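Falari open day, anyone else go?

Robots & Automation > Shows and visits

gantry_gull
Just back from the open day at Falari. Went in about 2 in the afternoon, queue out the door. They said 145 booked, felt like more. Big palletiser was off for repairs so most folk ended up round the toy food table. Two arms on it, one going for the corn while the other has hold of it. Good fun to watch tbh. Pics off their wrist cams, they were handing out copies:

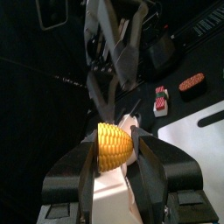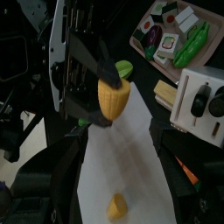
Toy corn in the gripper both times, sushi over on the right.

mossop88
Nice. Was it running on its own or was someone driving?

gantry_gull
Driven when I was there. Bloke said they've 1,392 goes recorded so far, want loads more before they let it loose.

tinribs
So a puppet show then. Saw same sort of thing at Grakwood in July and that was oversold aswell. Call me when it does real corn.

mossop88
Bit harsh. Got to teach it somehow. Plastic doesn't go off either

tinribs
Plastic doesn't squash either. Thats the hard bit.

pelican_crossing
Disagree, round shiny things are a pain to grip, squashy or no. We had 14 months of grief at Tudose with bottle caps. Caps!

gantry_gull
They did drop a few. Three while I stood there. Kids cheered every time

tinribs
Fair enough, I'd have paid for that.

mossop88
Is it on again? Couldnt see dates on the site

gantry_gull
Autumn they reckon, parking is round the back off Vamholm Road, don't use the front gate like I did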